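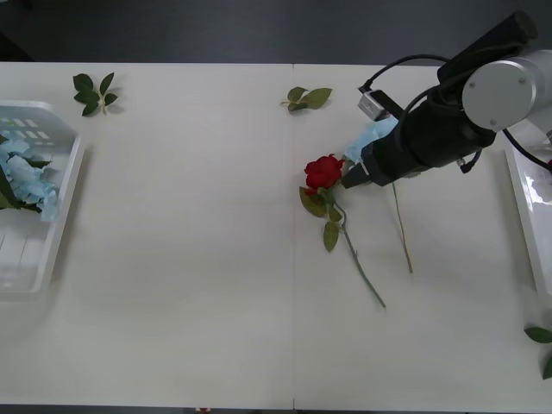
Figure 4.1. Flower cell, gripper holding a light blue paper bloom. Wrist camera on the side of the gripper body.

Unit 4: Setup and Care of the Flower Cell

Read this before the lab. The cell has two arms over a white two-panel table, with a white tray at each side. Blooms, leaves and stems are separate parts. The controller runs Nirnine, and the spare parts come from the Vakerier kit in the cabinet.

4.1 Table and seam

The two panels must sit flush. Run a straightedge across the seam at the far edge, the middle and the near edge. A step at the seam shifts a thin stem when a finger pushes it along the surface, and the grasp height is then wrong on one side. Level the panel feet first, then clamp. Wipe the surface with a dry cloth. Do not use polish, as glare upsets the camera exposure.

4.2 Fingers

Paper petals crush easily and the stems are thin, so one force setting does not serve both. Use the "bloom" preset for flower heads and the "stem" preset for bare stems. Check the presets after any controller restart. Inspect the finger faces every 2000 cycles and replace them at 4000, or sooner if a stem turns between closed fingers. Record the count in the Fudum log sheet.

After a finger change:
Close the fingers with nothing between them and zero the stroke.
Open fully and confirm that both fingers clear the guard.
Repeat the touch-off on the table, both panels.

4.3 Cables

The cable loop at the wrist needs enough slack for full rotation and no more. Jog the last joint to both limits at low speed and watch the loop. It must not catch on the joint cap or cross in front of the camera.
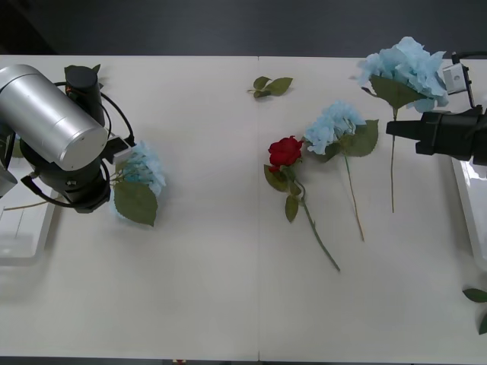

The same check is then run with the second arm in the work area, as a loop that is clear in one pose may not be clear in another. Move one arm at a time. Keep the idle arm at its wait position, and do not put a hand between the grippers while either drive is enabled.

4.4 Trays

Trays are located by hand against the stops. If a tray has been moved, reteach its corner points before the next run. Loose leaves collect under the rim and lift it - clear them first.

4.5 Faults seen in earlier terms

Fault 17, grip lost: worn finger face, or stem preset not loaded.
Fault 20, camera timeout: connector at the wrist not fully seated. Power down before reseating.
Arm stops short of the table: touch-off done on one panel only.

Reading for next time: Juhász handout, section on two-arm zones. Bring your log sheet.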